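Renov Secures Export Financing for Delivery of Municipal Buses to Clullville

CLULLVILLE. The vehicle manufacturer Renov has signed an agreement to supply 70 single-deck buses to the Clullville Transport Authority, the two parties announced on Saturday. The purchase will be paid for over nine years through a supplier credit arranged by Swanson, the trade finance house, with the first repayment falling due twelve months after the final vehicle has been accepted.

The first vehicles are expected at the port of Nendomley in May.

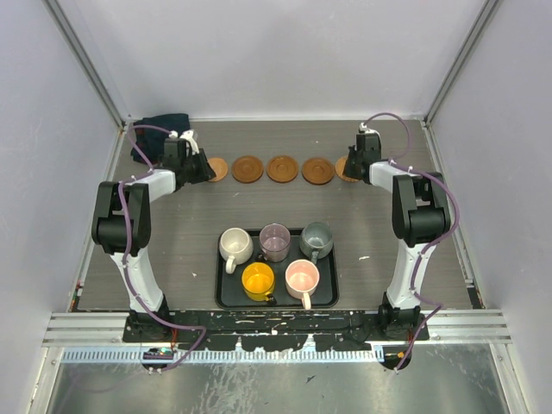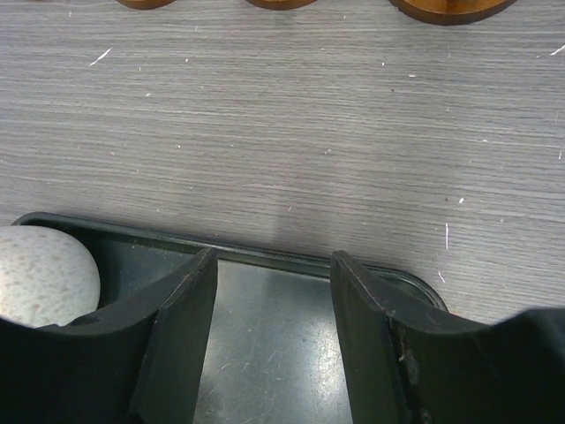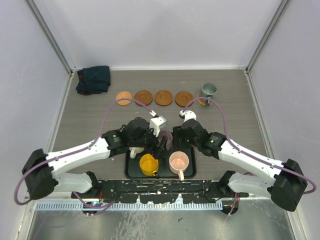
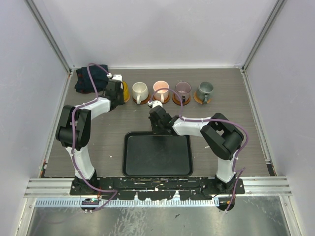 Under the terms of the agreement, Renov will deliver the buses in four shipments. Each shipment will be inspected at Nendomley by representatives of the buyer before customs clearance and will then travel by road to the central depot in Clullville. Title passes to the Authority on acceptance at the depot. The manufacturer remains responsible for insurance until that point.

The contract also covers a stock of spare parts comprising 1592 separate items, among them brake assemblies, door mechanisms, alternators and windscreens. The parts will be held in a bonded warehouse at Nendomley and drawn down as required. The Authority will pay for parts only when they leave the warehouse, an arrangement requested by the buyer following difficulties with an earlier supplier, when vehicles stood out of service for several months awaiting components.

"The Authority has obtained repayment terms which match the working life of the vehicles," said Damir Vukadinović, Director of Export Sales at Renov. "We have supplied individual coaches to operators in the region in the past. This is our first agreement with a public body there, and we regard the supply of parts as carrying the same weight as the supply of the buses."

The new vehicles will replace the oldest part of the Clullville fleet, much of which was bought second-hand. They will be used first on the northern and harbour routes, where cancellations have been most frequent. Each bus has a low floor at the front entrance, a ramp for wheelchair users and a diesel engine adapted to the grade of fuel sold locally. The Authority considered electric vehicles during the tender but concluded that the depot's power supply could not support them without substantial building work.

Latrice Van Dusen, Head of Procurement at the Authority, confirmed that three bids had been received and that the financing offered was given the same weight as price in the assessment. "A lower purchase price was available to us, but it required payment in full on shipment," she said. "The Authority was not in a position to accept those terms."

Renov will provide training for mechanics and drivers as part of the contract. The programme consists of 3100 hours of instruction, most of it to be given at the Clullville depot, and will begin before the first buses enter service. A smaller group of senior mechanics will attend courses at the manufacturer's main works.

Repayments will be made twice a year in the currency of the seller's country. Swanson has not disclosed the rate of interest. It stated that the credit is supported by a guarantee from the regional government and that no goods will be accepted in place of payment.

The agreement includes an option for further vehicles, to be exercised within two years of the first delivery. Fares on the routes concerned will not change as a result of the purchase, according to the Authority. A revised timetable for the northern routes will be published once the second shipment has been accepted.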